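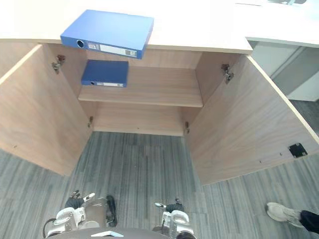

Thread: Left arm drops into protective stop mid-reach, binder job

gridley_bench
posted 9:40 am

Ok need ideas. Two arm unit, office filing job — blue ring binders, wood cabinet with both doors open, one shelf inside. Move a binder between countertop and shelf, go again. Has been fine since May.

Now the left arm faults on the way down to the shelf. Code 356, protective stop, arm just locks where it is. Right arm keeps going for a bit which is the part I realy don't like. Wrist cam picture from that side is further down, haven't had time to crop it.

Controller is the Pitberg one, stock firmware. Cleared the fault and it came back 2 cycles later.

tack_weld
posted 9:52 am

356 on a Pitberg is torque deviation. Something is pushing on the arm that the model doesn't know about. First guess cable. Look at the loop on the outside of the left gripper. If it snags at full reach you get exactly this.

gridley_bench
posted 10:05 am

Cable has slack. Pulled it by hand at full extension with power off, nothing tight.

ohmsley
posted 10:11 am

By hand with power off isn't the same pose tho. Wrist rotates on the real path. Run it at 5 percent speed and watch the loop, hand on the e-stop.

Also why is the right arm still moving after the left one stops?? That's not a nuisance fault, that's a safety problem. Both arms should be in one stop group. I would not run this with people standing next to it untill that's fixed.

tack_weld
posted 10:18 am

Disagree a little. Lots of cells have the arms in separate groups on purpose, so one arm can hold a load while the other recovers. Depends what the risk assessment said.

ohmsley
posted 10:24 am

Separate groups behind a fence, fine. This is an open office floor. Carpet, a cabinet, people walking past. Single group, no debate from me.

gridley_bench
posted 10:31 am

It's supposed to be single. Checked the config and the grouping got reset. Think it happened when we loaded the Idbridge add-on, can't prove it. Set it back. Hit the stop from both sides, both arms halt now.

Fault still there though. Wrist picture, most of it smeared because the arm is moving:
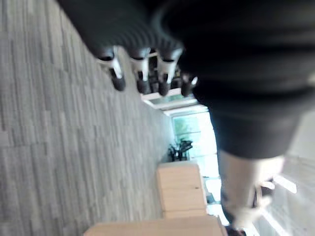 Does a 356 need a full recalibration after every stop?
Only if the arm moved while the brakes were on. Compare the joint readings before and after the stop, and if they match just clear it and carry on.

bovwood_user
posted 11:02 am

Following. We have the Bovwood cabinets too and had something similar. Ours was the payload value. Somebody set it for an empty binder and then we were lifting full ones. The arm thinks it's being shoved and stops.

tack_weld
posted 11:09 am

Would explain lifting. Doesn't explain a fault on the way down with nothing in the hand. gridley is it empty or loaded when it trips?

gridley_bench
posted 11:15 am

Loaded mostly. Once empty. So now I have two theories and hate both

ohmsley
posted 11:20 am

Could be both things. Fix payload first, it's a 2 minute change. Then the slow run. Then check how low the fingertips get over the wood. If the wrist is a hair too low the pads touch and drag, and that reads as torque too. Bošković tool offset sheet covers this, the table is near the back.

gridley_bench
posted 11:26 am

Good call on height, will look. Other wrist shot, fingers over the wood, also blurry sorry. Can't tell from this one if they touch.

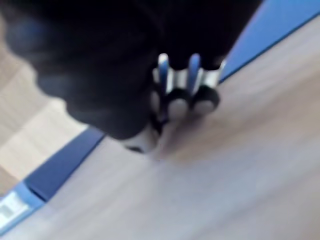
Update, 2:15 pm

Payload was wrong. Set for empty, exactly like bovwood_user said. Fixed it, loaded faults gone so far.

Empty one is a different thing. Slow run at 5 percent, cable loop is fine, never touches anything (tack_weld sorry). But tool offset was low and the pads were rubbing. Raised it, reran the slow pass, clean.

Not calling it done. Counter says 3000 cycles since last service so I'm going to have the wrist joint looked at anyway.

tack_weld
posted 2:22 pm

I still say keep an eye on that cable. But ok.

ohmsley
posted 2:30 pm

Glad it's running. Please write down the stop group setting somewhere and check it after every add-on or firmware load — the 356 was annoying, the right arm carrying on by itself is the one that hurts somebody.

gridley_bench
posted 2:34 pm

Taped to the controller door already. Will post if the empty fault comes back.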